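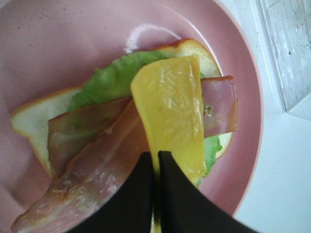 Bread and lettuce on a pink plate.

The long way round Trondindale

By Chie Ogura
15 April 2022

The start line at Trondindale is a length of orange rope between two buoys, and on a still morning the dinghies sit behind it for so long that the crews begin talking to each other. On the first day of this year's junior regatta they talked for nearly an hour. Then the breeze came down the lake from the north and the whole fleet was gone inside a minute.

The regatta has been run at the east end of the lake since the old boatshed was rebuilt. It is a small event by the standards of the coast. Entries closed at 455 over all classes and all days, counting sailors who raced more than once, and most of them came from clubs within a day's drive. The Bornska club brought the largest group, with two trailers and a bus.

Racing is in three age groups. The youngest sail a short triangle close to shore, where the safety boats can reach any of them quickly. The middle group goes out to the second mark. The oldest sail the full course, which takes in the point and the shallow water behind it, and this is where the regatta is usually decided.

The shallow water is a problem for anyone who hasn't sailed there. The wind bends around the point and drops away close in, so the shortest line to the mark is also the slowest. Local crews go wide. Visitors see them heading off towards the far bank, assume they have made a mistake, and cut the corner.

On the second day five boats cut the corner in the same race and stopped within a few metres of one another. The Dudus crew, who had rounded the first mark in ninth place, went wide and came out in front. They held the lead to the finish.

"We got stuck in there last year," their helm told me on the ramp afterwards. "We had a lot of time to look at where the other boats were going."

Dudus won two of the next three races as well, and finished second in the other after a slow start. Sartori, the defending champions, needed them to be third or worse in the final race. They were second again, one boat length behind Sartori at the line, and that was enough for the title by a single point.

The middle group was closer for most of the week but less so by the end. Bornska sailors took the top four places and spent the prizegiving walking up and down the same set of steps. In the youngest group the last race was shortened when the wind got up, and the results stood as they were at the second lap.

Off the water there is not much to the place. There is a ramp, a gravel car park and a canteen that opens at six and sells out of rolls by ten. Entry fees bring in enough to cover fuel for the safety boats and the hire of the marks. A new rescue boat has been on the club's list for several seasons, and a raffle over the week raised $1,432 towards it. The target for this year is $2,000, with a second raffle planned for the open day in June.

Next year's course will be the same. The race officer was asked at the briefing whether the mark behind the point might be moved into deeper water, and said it would be staying where it was.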